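课程资料 > 木材与表面处理 > 讲义第8讲

第8讲 木材的纹理、节子与透明涂饰

一、纹理
板面纹理取决于下锯方向。弦切板纹理呈山形或波浪形,变形较大;径切板纹理近于平行直线,尺寸较稳定,出材率低。早材与晚材密度不同,着色后深浅差别会更明显,打样时须用同一批料。

二、节子
活节与周围木质相连,可保留。死节易松动,用于桌面时先挖补或灌胶。节子周围纹理扭曲,刨削时要减小进刀量,必要时改用刮刀。

三、裂纹
顺纹开裂多由干燥过快引起。细裂可用树脂填充,固化后磨平。贯通裂纹须在背面加蝶形榫或穿带。

四、透明涂饰
1. 素板先用180目砂纸顺纹打磨,除尘。
2. 刷封闭底漆,干后用320目轻磨。
3. 面漆薄涂多遍,每遍之间充分干燥。
4. 高光面用2000目水砂后抛光。
亮光漆纹理层次深,但反光强,划痕也容易看出。

光亮漆面与深色木纹: 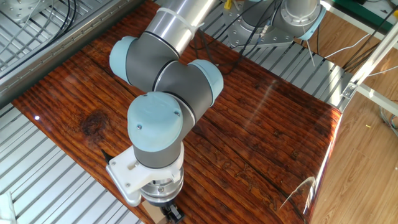
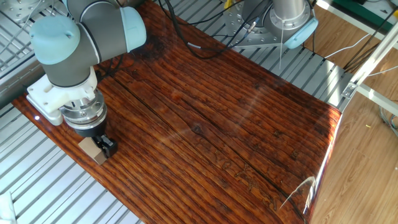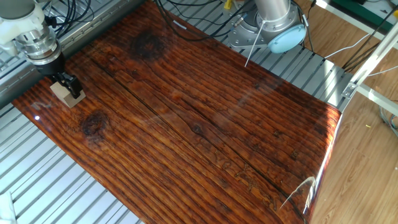
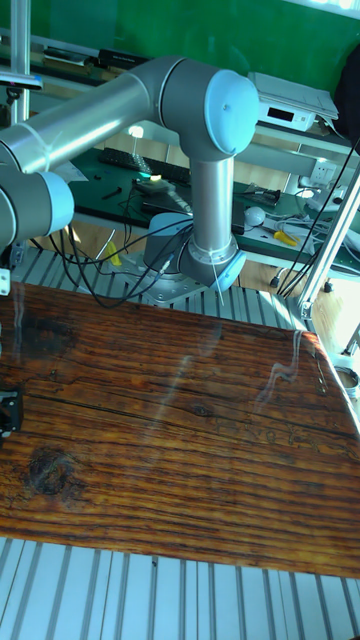

五、作业
每人交一块样板,一半上亮光漆,一半上哑光漆,背面写学号和涂饰遍数。阅读教材第63页至本章末。样板在二月上课时交给 Mererid Landeg 老师,漆料到 Mostyn 楼19室领取,用后盖紧。

标签:木工基础 | 涂饰 | 讲义

Navari 木艺课程组 版权所有 | 联系我们 | 返回顶部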